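Fudlow swap day is back in May, and it's moving to the old Zamfir building

22 Feb 2026

Good news for anyone whose closets won't shut: the Fudlow household swap is on again this May, and it's getting a much bigger room! I called Rocío Henríquez, who has run the thing from the start, and she confirmed that it's leaving the church basement for the ground floor of the old Zamfir furniture store on Mita Street. I loved that basement, but I won't miss the stairs. Last year I carried a floor lamp down them and then carried the same floor lamp back up.

The rules are the same as before, mostly. You bring clean things you don't need, you put them on the right table, and you take home whatever you like. No money changes hands. Kitchen stuff, bedding, toys, books, small furniture and unopened bathroom supplies are all welcome. Mattresses, car seats and anything with a gas tank are still out (yes, somebody tried a leaf blower). Last time 157 households signed in at the door, and Rocío is planning for 200 this year, which is why she went looking for space in the first place.

What's new is the drop-off. Up to now everybody showed up at the same time with their arms full, and the line went past the bakery. This time you can leave your things the evening before, as long as they're in a box or bin with your last name on it. You can have the container back at the end of the day if you want it. If you don't, it goes on a table too, and I can tell you from experience that storage bins are the first things to go. I've started sorting early this year, for once.

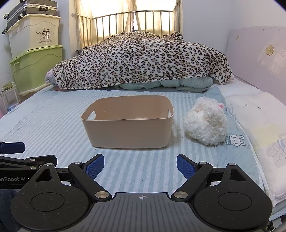 A beige bin and a fluffy white plush toy on striped sheets.
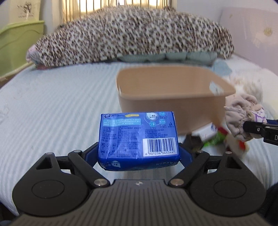 Toys get their own room this year, too, with a door that closes, so parents can browse the pots and pans in peace. Tudor Ursu is in charge of that room and he's asking for one thing: please check the batteries before you bring anything that talks or sings. He'd also like puzzles taped shut, with a note on the lid if you know there are pieces missing. I asked whether a puzzle with missing pieces is really worth bringing and he said people take them every year, mostly for crafts. Fine by me, I have two.

Parking is the part I'm less sure of. The Zamfir lot has 27 spaces and the pharmacy next door uses some of them. Rocío says the Ullura bus stops right across the street and she's hoping people will ride in with a tote bag and share a car for the heavy stuff. Maybe! I've seen how my neighbors shop when things are free, and a tote bag isn't going to cover it. I'd go early, or park behind the library and walk over.

The exact date isn't set yet. It depends on when the building's new front doors go in, and Rocío expects to hear from the landlord next month. Signs will go up at the library and the post office once it's settled, and I'll put it in this column as well. Leftovers will go to the thrift store on Mita Street the same afternoon, so if you regret giving something away, try there.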